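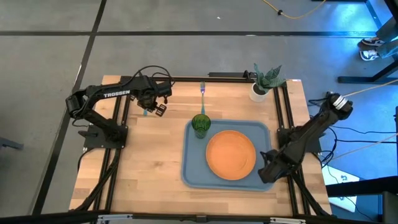
Tisch decken für jeden Tag: kleine Tipps rund um Tablett, Teller und Holzplatte

Bei uns wird an einem ganz gewöhnlichen Mittwoch genauso gern gegessen wie am Sonntag, und trotzdem habe ich jahrelang nur dann ordentlich gedeckt, wenn Besuch kam. Unter der Woche landete alles irgendwie auf dem Tisch, die Gabeln im Bündel, die Gläser aus drei verschiedenen Schränken, und mitten im Essen musste dann doch wieder jemand aufstehen und den Pfeffer holen. Inzwischen decke ich für jeden auf einem eigenen Tablett, und das hat sich so eingespielt, dass ich es gar nicht mehr anders haben möchte. Ein paar Dinge, die sich dabei bewährt haben, schreibe ich einmal zusammen, vielleicht ist ja für Sie etwas dabei!

Das richtige Tablett

Nehmen Sie ein rechteckiges mit abgerundeten Ecken und einem hochgezogenen Rand. In runden Ecken bleibt beim Abwischen kein Krümel hängen, und der Rand fängt auf, was beim Tragen überschwappt (bei Suppe werden Sie es mir danken). Kunststoff ist leicht und verzeiht auch Kinderhände. Ob es hineinpasst, probieren Sie am besten aus, bevor Sie gleich vier Stück kaufen: Teller und Glas daraufstellen, anheben, einmal durch die Wohnung gehen. Mein erstes war 40 Zentimeter lang und für unsere großen Teller schlicht zu kurz, es dient heute als Unterlage für die Kräutertöpfe.

Der Teller gehört nicht genau in die Mitte. Rücken Sie ihn ein wenig nach rechts, dann findet das Glas links oben in der Ecke seinen Platz, und Sie stoßen beim Essen nicht dagegen. Ich weiß schon, in den feinen Benimmbüchern steht das Glas rechts, aber auf dem Tablett ist das eine Frage des Gewichts, und wer mit der linken Hand trinkt, freut sich ohnehin. Das Besteck lege ich erst am Tisch dazu. Beim Tragen rutscht es sonst doch nur hin und her und klappert.

Mut zur Farbe

Ein orangefarbener Teller auf einem schieferblauen Tablett, dazu ein grünes Glas — früher hätte ich das für zu bunt gehalten. Auf hellem Holz verträgt es sich aber wunderbar, und an grauen Novembertagen hebt es die Stimmung ungemein. Wenn Sie unsicher sind, bleiben Sie bei einfarbigen Teilen ohne Muster und wiederholen Sie eine Farbe irgendwo. Zum blauen Tablett passt etwa eine Gabel mit hellblauem Griff, und das Grün des Glases taucht in einer Topfpflanze wieder auf. Mehr Dekoration braucht es im Alltag wirklich nicht.

Geriffelte Gläser pflegen

In den Rillen setzt sich gern Kalk fest, und mit dem Geschirrtuch kommt man kaum hinein. Ich stelle solche Gläser in eine Schüssel mit warmem Wasser und einem ordentlichen Schuss Haushaltsessig, lasse sie eine halbe Stunde stehen und gehe dann mit einer weichen alten Zahnbürste an den Rillen entlang. Gut nachspülen und kopfüber auf einem Tuch abtropfen lassen. Bitte nicht ineinanderstapeln, gerade die geriffelten verkeilen sich so fest, dass man sie kaum heil wieder auseinanderbekommt.

Besteck mit farbigem Griff

Die bunten Griffe werden mit der Zeit stumpf, wenn sie immer im heißesten Programm mitlaufen. Von Hand geht es schnell, und im Einweichwasser sollten sie möglichst nicht über Nacht liegen bleiben. Beim Abtrocknen fange ich an der Stelle an, wo der Griff in das Metall übergeht, dort sammelt sich das Wasser am liebsten.

Die Holzplatte

Eine helle Tischplatte aus Holz ist etwas Schönes, sie will aber auch ein bisschen umsorgt werden. Wischen Sie immer in Richtung der Maserung, mit einem gut ausgewrungenen Tuch, und trocknen Sie gleich nach. Geölte Platten bekommen bei mir im Juni eine neue Schicht, dann kann ich die Fenster offen lassen und der Geruch zieht ab. Dünn auftragen, 8 Stunden in Ruhe lassen, mit einem sauberen Lappen nachreiben. Die ölgetränkten Lappen bitte ausgebreitet im Freien trocknen lassen und niemals zusammengeknüllt in den Eimer werfen, sie können sich selbst entzünden!

Das Grün auf dem Tisch

Eine kleine Pflanze mit breiten, hell gestreiften Blättern in einem schlichten weißen Topf macht sich hinten in der Ecke am besten. Dort steht sie nicht im Weg, wenn die Schüsseln herumgereicht werden. Die Blätter verstauben in der Küche schneller, als man denkt, und ein feuchtes Tuch alle paar Wochen tut ihnen gut. Legen Sie eine Scheibe Kork oder Filz unter den Topf, sonst haben Sie irgendwann einen dunklen Ring im Holz, und den bekommt man nur mit Schleifpapier wieder heraus. Ich nehme dafür 80er Körnung zum Anfangen und danach eine feinere, immer schön mit der Maserung.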